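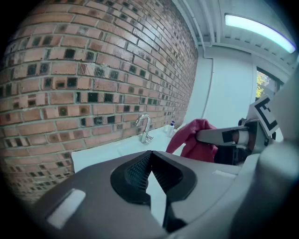 mercadokid: Seal the brick before you do anything else. I had the same kind of wall behind my sink and I waited two years, and the mortar near the faucet became soft and gray.

Nokari_H: I do not agree with sealing first. Old brick must breathe. If you close the front, the water stays inside and pushes the face off. Ask a mason to look at the joints.

mercadokid: There are sealers that let the vapor out. I used one from Dreltis, 30 dollars for the can. It did not change the color, only a little darker in the first week.

ania_rb
Original poster
Posts: 3,338

Thank you both. To answer the question from the other topic: yes, the counter is white and it goes directly to the brick, with no backsplash. I like the red next to the white and I do not want to cover it with tile. My problem is the splashing from the tall faucet. Also the soap drips when the pump bottle stands close to the wall.

pebblestep: Put the soap on a small tray and move it forward. It costs nothing.

Nokari_H: A clear glass panel is better than any sealer. Leave a small gap behind it for air.

mercadokid: Glass behind a sink shows every drop. You will wipe it each evening.

ania_rb: I wipe the counter each evening anyway, so this does not scare me. But who cleans the gap behind the glass?

Nokari_H: Use screws with spacers, then you can take the panel off. I do mine every March.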